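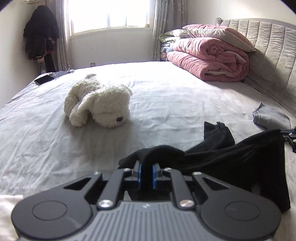
Socks and a plush dog on the bed.

Narkico Conard review: a mid-range handset with a very good battery

The Conard is the second phone Narkico has sold in this country, and it went on sale in March through the Grorkari network and as a SIM-free model. We used the SIM-free version with a Grorkari SIM.

The hardware is plain. The back is matt plastic and picks up few marks. The side buttons are firm, though the power key sits slightly too low for a right thumb. There is a headphone socket on the bottom edge and a tray that takes either two SIMs or one SIM and a memory card.

Screen brightness is adequate indoors. In direct sun, text stays legible but dark photos do not. The panel defaults to a cool white, which can be corrected under Display, then Colour.

Battery life is the main reason to buy it. On our looped video test at half brightness, the Conard ran for 674 minutes before switching off. A full charge from the supplied plug took 130 minutes, slow by current standards. It will accept a faster charger, but the gain is small.

Call quality was clear on both ends. Data speeds indoors held at around 100 Mbps, and dropped sharply in the lift and the car park, as they do on most phones. Wi-Fi calling has to be switched on by hand.

The camera is average. Daylight shots are sharp in the centre and soft at the corners. Night mode takes too long and smears fine detail.

Narkico's software adds a second app store, Baptiste, which cannot be removed. It can be disabled, and its notifications then stop.

At £300 SIM-free, the price is fair. Grorkari's contract version is locked to the network and comes with four extra apps, all removable.

Rating: 7/10
For: battery, headphone socket, call quality
Against: slow charging, night photos, Baptiste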